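Section 4. Setting up the guest room

By now you should have the heating schedule running (Section 2) and the door code working (Section 3). If the code still blinks red at you, go back and sort that out first, or you'll be making this bed while your guests stand in the street.

I wrote this part of the Hinholm house manual after my second season of renting the place out, and I've been fiddling with it ever since. Vinzenz Trummer set up the place next door from my notes and sent me a long list of everything I'd left out, so most of the cautions below are his. Last gone over on 18/07/2026.

4.1 Before you start

You'll want the turnover box from the hall closet, a clean set of bedding from the top shelf, and your phone with the Leka booking app open. Set the room to "In turnover" in the app before you touch anything. I forgot once in April and a very nice couple booked the room for that same night (they were lovely about it, but still!).

1. Open the window all the way and leave the door open too. Ten minutes does it, even in winter.

2. Turn the radiator knob down to the snowflake while the window's open. The thermostat panics otherwise and heats the whole street.

3. Strip the bed and take everything straight down to the machine. Start it now, on the long cotton program, so it runs while you do the rest.

Note: The machine takes a while to lock. Wait for the click before you walk off. I've come back an hour later to a full drum of dry, dirty sheets more times than I'd like to admit.

4.2 Making the bed

4. Put the mattress protector on first, with the smooth side up. The side with the crinkly feel goes down.

5. Start the fitted sheet at the two corners by the headboard, then pull it toward the foot. The far corner by the wall is a pain, so do that one before you're tired. Kneel on the mattress if you have to - I always do.

6. Run your hands from the middle out to the sides. A few creases near the headboard are fine and I don't iron them. Life is short and the comforter covers them anyway.

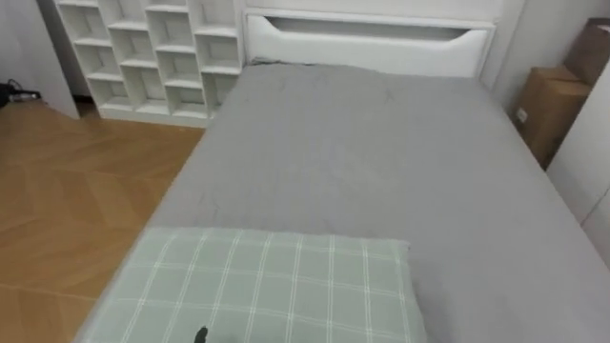

Gray fitted sheet on, before the comforter goes back.

7. Pillows next. Shake them down into the closed end of the case and tuck the open end so it faces away from the door.

8. Comforter last. Turn the cover inside out, grab the top corners through it, flip, and shake like you mean it. If you've never done it this way, practice once at home with nobody waiting.

Caution: Don't drag the bed out to get at the wall side. The floor is parquet and it marks very easily. If you really have to move it, slide felt pads under the feet first (in the turnover box, small tin).

4.3 Setting the lamp and the blind

The bedside lamp is a Dundent, and it has a mind of its own until you've paired it. You only have to do this once per lamp, or again after a power cut.

9. Plug it in and hold the base button until the light pulses. Let go right away. If you hold on too long it goes into its cleaning cycle, where it flashes for a couple of minutes and won't listen to anyone.

10. In the lamp menu, type the pairing code 692 and press OK. It should dim once to say hello.

11. Set the evening level to 4. Guests can turn it up from the base if they want to read, but 4 is kind to people who come in late.

12. Pull the blind cord gently downward until the blind stops by itself. Don't yank it to make it go faster. It has a little brake inside, and the brake costs more than the blind did.

Note: If the lamp forgets its settings every night, check that it isn't plugged into the switched outlet by the door. That outlet goes dead when the ceiling light is turned off. It took me most of a summer to work that out, and I'd already bought a second lamp by then.
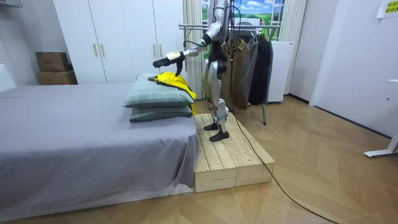
While we're on the subject of outlets, leave the one nearest the bed free. People want to charge their phones there, and they will unplug whatever's in it, including the router. I moved the router to the hall for exactly that reason and the messages about the Wi-Fi stopped.

13. Check that the Wi-Fi card is in the drawer. If it's gone (people do use them as bookmarks), print a fresh one from the Leka app under "House papers."

4.4 Clothes and storage

Guests who stay a weekend live out of their bags. Guests who stay a week want somewhere to hang things, and they'll judge you by it.

14. Wipe the rail with a dry cloth. Water spots show up on chrome the minute the sun comes in.

15. Put out wide hangers for shirts and keep the thin wire ones for yourself. Wide ones hold the shoulders in shape, and they don't end up in a knot on the floor.

16. Hang one shirt of your own and step back to see how far down it reaches. You want it to fall free. If the hem bunches up on something below, clear that out before your guests arrive.
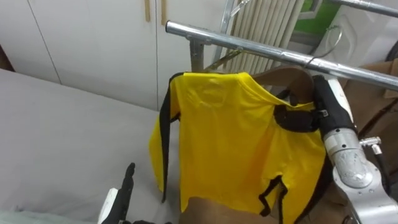 Long-sleeved shirt on a wide hanger.

17. Leave the storage unit (mine's a Skodunholm, yours may differ) with its bottom drawer empty. The spare blanket goes in the top one, folded so the label faces out and people know it's clean.

Caution: If you put the Skodunholm together yourself, anchor it to the wall with the bracket in the bag. I know, I know. Do it anyway. The top drawer full of blankets pulls it forward more than you'd think.

4.5 Finishing up

18. Close the window and turn the radiator back up to 3.

19. Move the washing to the line in the yard, or to the rack in the cellar if it looks like rain.

20. Set the room to "Ready" in the app. The guests get their door code by text a minute or so later.

If the app shows error 177, it couldn't reach the door lock. Walk down, press any key on the lock to wake it up, and try again from the hall. When that doesn't help, change the batteries (Section 3 has the how-to) before you call anybody.

Still stuck? Danuta Mazurek has the spare key and knows the house better than I do. Her number is on the inside of the hall closet door. Please don't ring before eight in the morning unless there's water coming through a ceiling.

Next: Section 5, Kitchen and coffee machine.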